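4.2 作業卓と間仕切りパネルの設置

この節では、Prarach作業卓(以下、卓)と背面の間仕切りパネル(以下、パネル)を組み合わせて設置し、小物の選別や検品に使える状態にするまでの手順を示す。卓の脚部の組立は4.1節で完了しているものとする。パネル単体で使用する場合は4.5節を参照のこと。

用意するもの
・卓(白天板)
・パネル 2枚
・連結金具Draltitz 1組
・六角レンチ(付属)
・水準器
・乾いた柔らかい布
・養生テープ

設置場所の条件
・床が水平で、卓の荷重に耐えること。
・直射日光および空調の吹き出しが天板に当たらないこと。
・卓の手前側に、作業者が立ち座りできる空間を確保できること。
・扉の可動範囲にパネルおよび卓が入らないこと。

手順
1. パネルを置く位置を決め、床に養生テープで印を付ける。
2. 1枚目のパネルを印に合わせて立てる。2人で作業し、1人は必ずパネルを支える。
3. 2枚目のパネルを1枚目の横に並べ、端面どうしを突き合わせる。
4. 連結金具を上下の取付穴に差し込み、六角レンチで仮締めする。
5. 継ぎ目の上端と下端を確認し、段差があればパネル下部の調整脚で高さを合わせる。
6. 連結金具を本締めする。継ぎ目には細い線が残るが、異常ではない。
7. 卓をパネルの前に移動し、天板の奥側の縁をパネル面に沿わせる。引きずらず、持ち上げて移動する。
8. 水準器を天板の中央と四隅に順に置き、脚部のアジャスターで水平を出す。
9. 天板を手で軽く押し、がたつきがないことを確認する。
10. 乾いた布で天板とパネルを拭き、組立時の粉や切りくずを取り除く。

注意
・本締めの前にパネルから手を離さないこと。転倒のおそれがある。
・パネルの上端に物を掛けないこと。
・卓を壁代わりのパネルに強く押し付けないこと。継ぎ目が開く原因となる。
・連結金具に注油しないこと。

4.2.1 天板の使用上の注意

天板は無地の白色仕上げである。硬貨、座金、ボタンなど薄く平らな小物を置いたときに輪郭を見分けやすい反面、擦り傷も目立つ。次の点を守ること。

(1) 金属の小物は滑らせず、上から静かに置く。
(2) 小物を取り上げるときは縁をつかむ。つかみにくい場合は選別用マットSugden(別売)を敷く。
(3) 小物どうしの間隔は30 mm以上とする。
(4) 奥側の縁から200 mm以内は、照明の位置によりパネル沿いに影が出ることがある。色や刻印を確認する作業は、この範囲を避けて行う。
(5) 作業を中断するときは、小物を容器に戻す。

備考 照明器具Lornholm(別売)を併用する場合は、天板面から器具下端までの高さを300 mm前後とし、光が斜め上から入るように角度を決める。真上から当てると、光沢のある小物では反射により表面の模様が読み取りにくくなる。

4.2.2 清掃

日常の清掃は乾拭きとする。汚れが落ちない場合は、水で薄めた中性洗剤を布に含ませて固く絞り、拭いた後に水拭きと乾拭きを行う。研磨剤入りの洗剤、シンナー、アルコールは使用しない。パネルの継ぎ目にたまったほこりは、柔らかいブラシで上から下へ払う。

4.2.3 再調整

次の場合は手順5から手順9までを再度行う。
・卓またはパネルを移動したとき
・継ぎ目の幅が上下で異なるとき
・天板に置いた丸い小物が転がるとき

再調整をしても継ぎ目がそろわない場合は、連結金具の変形が考えられる。金具を外し、部品表の番号23と形状を見比べること。変形した金具は曲げ直して使用せず、上下とも新品に交換する。交換後は仮締めの状態で調整脚の高さを見直し、その後に本締めを行う。

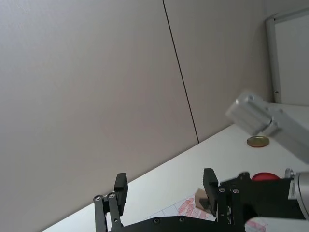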